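Moved the snake plant off the windowsill in August and onto the pale wood table with the black metal rail along the back. Notes below, mostly so that I stop looking up the same things every summer.

## Water

The plant gets 100 ml at a time, poured slowly at the soil line and never into the middle of the leaves. I used to water on a schedule. Now I push a wooden skewer down to the bottom of the pot, leave it there for a minute and pull it out. If any soil sticks to it, I put the skewer back in the drawer and check again the following week.

Last summer I logged 13 waterings and lost two leaves at the base. Gualtiero Russo, who gave me the original division, told me that was too many, and he was right. This year's log is much shorter and there has been no soft growth.

Tap water is fine where I live. I fill a cup the evening before and let it come to room temperature. A clear cup works best for this, as I can see the level from the side without picking it up.

## Weight

The skewer is slow, so I also weigh the pot on the kitchen scale. The pot and plant gain 80 g after a watering once the excess has drained and been tipped out. When that 80 g is gone the soil is dry through, and I wait several more days anyway. Two caveats:

- The reference weight drifts as the plant grows. I reset it each spring.
- Tip out the outer pot before weighing. Standing water in the bottom reads as a healthy plant and is the opposite.

I tried a Nirkero moisture probe before going over to the scale. It read "moist" in a pot of dry perlite, so it went back in its box.

## Light

The new position gets indirect light for most of the day. Growth is slower than it was on the sill, but the dark bands on the leaves have stayed distinct and the leaves stand upright. On the sill the two outermost ones had started to lean toward the glass. I give the pot a quarter turn whenever I water it.

## Soil and pot

The mix is two parts cactus compost to one part perlite, from the Wukora garden center. The pot is small, round and white. It is a tight fit, and I intend to keep it that way until the rhizome starts to push the sides out. My previous attempt, in a pot two sizes up, stayed wet at the bottom for most of a month and had to be unpotted, trimmed and started over.

Feeding is minimal: half-strength liquid feed in May and again in July, nothing after that.

## The table

The table is also where cups and packets get put down, so the plant shares the surface. It stands toward the left with the clear containers nearby, and anything with a printed label gets left out until I have copied what I need from it. Water marks come off the planks with a dry cloth if I get to them the same day. After that they need fine paper and a little oil.

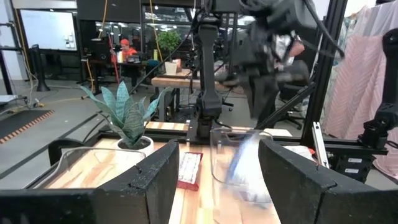 ## Still to do

- Divide the rhizome in spring and return one piece to Gualtiero, whose own plant did not survive his move.
- Find a cork mat that fits under the white pot. The Wogan one is too wide.
- Start a new page in the log. The current one ends at entry 241, counting all the plants.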